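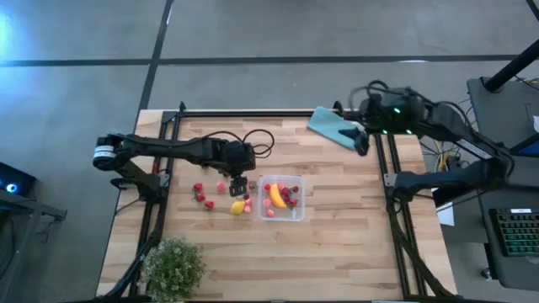 Spielobst in der durchsichtigen Dose, oben am Tischrand das hellblaue Tuch

Im Mai habe ich angefangen, das Spielzeug nach und nach durchzusehen. Zuerst kamen die Bausteine dran, dann die Puzzles, und jetzt das Obst. Das Obst war am schlimmsten, weil es keinen festen Platz hatte. Es lag im Korb bei den Töpfen, in der Kiste mit den Autos, und eine Erdbeere habe ich in einem Gummistiefel gefunden.

Früher hatten wir dafür einen Stoffbeutel. Der sah nett aus, aber man sieht von außen nicht, was drin ist. Also wurde er jedes Mal komplett ausgekippt, auch wenn nur die Banane gesucht wurde. Deshalb nun eine durchsichtige Dose, eckig mit runden Ecken. Die Banane liegt schräg drin, dazu kommen die Erdbeeren und die rosa-pfirsichfarbenen Früchte, über deren Sorte wir uns nicht einig sind. Ich sage Pfirsich. Auf dem Tisch liegt noch einiges herum.

Gekauft habe ich die Dose bei Fendbridge, von der Reihe Moleo. Es gibt sie mit 400 und mit 700 Millilitern und noch größer. Die beiden kleinen hatte ich zuerst, beide waren zu klein. In die mit 700 passt die Banane nur, wenn sonst fast nichts drin ist. Die kleinen stehen jetzt im Bad und im Nähkasten, da sind sie gut aufgehoben.

Zum Waschen: Spielobst klebt irgendwann, das ist bei uns jedenfalls so. Ich lege alles für eine Viertelstunde in lauwarmes Wasser mit einem Spritzer Spülmittel und gehe dann mit einer weichen Zahnbürste über die Erdbeeren. In den Vertiefungen sitzt der meiste Dreck. Danach abspülen und auf einem Tuch trocknen lassen, am besten über Nacht. Stücke mit Loch drücke ich vorher aus, sonst läuft noch tagelang Wasser heraus. In die Spülmaschine gebe ich nichts davon. Einmal gemacht, und eine Birne hatte danach eine Delle.

Das hellblaue Tuch gehört übrigens zum Kaufladen. Es ist mal Tischdecke, mal Markise, meistens ein Knäuel. Gebügelt wird es nicht.

Hiu-tung Poon hatte mir geraten, den Deckel wegzulassen. Ich war skeptisch – wozu eine Dose mit Deckel kaufen und ihn dann nicht benutzen. Inzwischen mache ich es so. Ohne Deckel fliegt das Obst beim Aufräumen einfach hinein, mit Deckel blieb es daneben liegen. Der Deckel steht hinten im Schrank, falls wir mal etwas mitnehmen wollen.

Aussortiert habe ich auch. Zwei angebissene Trauben sind im Müll, eine halbe Melone ohne zweite Hälfte ebenfalls. Was noch gut war und doppelt, geht nach Vendatcombe zu meiner Schwester, deren Kleine gerade mit Kochen anfängt.

Offen ist noch das Gemüse. Davon haben wir mehr, und die Lauchstange ist länger als jede Dose, die ich bisher gesehen habe. Vielleicht nehme ich dafür den flachen Kasten von Bouchard, der unter dem Bett steht und in dem zurzeit Geschenkpapier liegt. Dann muss das Geschenkpapier woandershin.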